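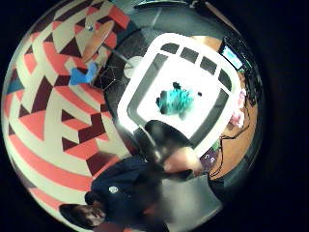 Floor Coverings, Furniture and Cables: Inspection Checklist
Hendriks House, ground floor playroom. Checklist no. 28, July.

1. Patterned carpet
Lies flat at edges: OK
Underlay: Trallon non-slip, full coverage. OK
Comment: The zigzag pattern makes a raised edge hard to spot. Check by hand along the full perimeter.

2. Round table, wooden top
Stable under side load: OK
Leg fixings tight: one fixing retightened during inspection
Comment: Small item on the tabletop, one blue piece near the rim. Test against the small parts gauge before the room opens.

3. Items at floor level
Walkway clear: NO
Comment: Blue item on the carpet by the table. Return to storage. Repeat finding from checklist no. 13.

4. White tray
Rim free of cracks and sharp edges: OK
Contents suitable for age group: OK
Comment: One turquoise item inside. Add to the weekly wash list if textile. Pink and white items at the tray edge to be sorted.

5. Cables and screen
Insulation intact: OK
Cable secured: NO
Comment: Black cable runs loose in a loop over the wooden surface next to the screen. Fit Werkex clips, part 1190, and shorten the slack. Reinspect after fitting.

6. Dark grey floor area
Slip resistance: OK
Comment: None.

Result: passed with two open items (3 and 5). Close both before the next inspection.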